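Faltis says its movable wall panels will turn one large room into several small ones in an afternoon, and the housing charity Galtunance has taken the firm at its word. It has ordered enough of them to divide the ground floor of its October hostel, where 19 people are due to sleep through the colder months.

The panels are pale, plain and smooth, and they stand between slotted metal posts. The posts end in curved feet, some of which have a small wheel with a locking tab. There is a levelling foot too, for floors that aren't flat. The idea is that a room can be made, used, unlocked and rolled away again when the building is wanted for something else.

That is the brochure, at any rate. The charity's own notice to residents is more modest. It promises "a private corner with a chair, a basket for washing and somewhere to hang a coat". It doesn't promise a door, and it says nothing of a ceiling. Anyone who has slept behind an office partition will know what that means once the first person starts to snore.

Faltis puts the price at 500 pounds a bay, fitting included. Galtunance says the whole job must come in under 2,000 a month over the winter, a sum that also has to cover bedding, heating and laundry. The two figures may well fit together, but neither side has published the working. Asked how many bays had been ordered, the charity said the layout was "still being settled".

There is also the matter of noise. Faltis describes the panels as "sound-softening", a phrase with no number attached to it. Mustis, a rival supplier that lost the order, says a thin panel on feet will always let sound through the gap beneath. It would say that, of course – it sells a heavier one that is fixed to the floor. Still, the question is a fair one and Faltis has so far answered it with a leaflet.

Galtunance tried out 2 bays last winter at its Ristić building. A short report on the trial called them "well received" and left it there. It gave no word on how many residents had been asked, or whether they would have picked a panel over a curtain. Curtains cost less and go in the wash.

None of this makes the plan a bad one. A corner of one's own is better than a row of beds in a hall, and the charity had little time to find anything sturdier. But if the panels are to be the answer next winter as well, as Faltis is already suggesting, then somebody ought to spend a night behind one first and write down what they heard.

The hostel opens at six in the evening. Residents will be asked to keep their washing in the baskets and to leave the wheel locks alone.
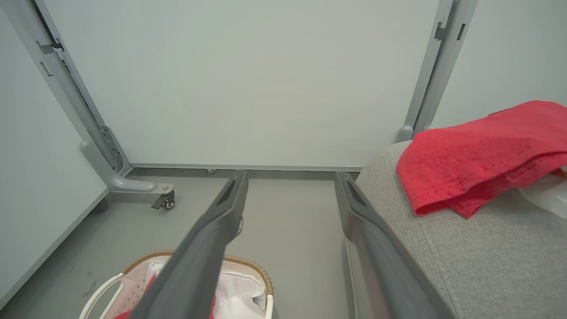 ## Also this month

Galtunance is asking for single duvets and pillowcases, clean and in good repair. They can be left at the front desk until four in the afternoon.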